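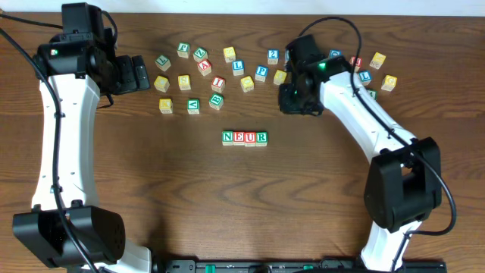
Section 2. Setting Up for Word Building

Use these steps with the Wellix alphabet blocks on any flat table.

1. Clear a working area in the middle of the table. Leave enough open wood in front of the word for the player's hands.

2. Tip the blocks out gently and spread them in a single layer. Do not stack them.

3. Turn the blocks until you find the letters you need. Each block carries letters on its faces, and the edge color (green, blue, red or yellow) has no effect on play.

4. Place the first letter in the center, face up. Add the next letter to its right with the sides touching.

5. Keep unused blocks to the left and right of the word, at least 2 inches away.

Note: Words of up to 7 letters fit on most tables. For longer words, start farther to the left.

Note: Check that N and Z are the right way around. A Z turned on its side reads as an N.

Caution: The blocks are untreated. Do not soak them. Wipe with a barely damp cloth and air dry before putting them away.

For a missing block, write to Javiera Paredes at Wellix Parts and quote set number 1003.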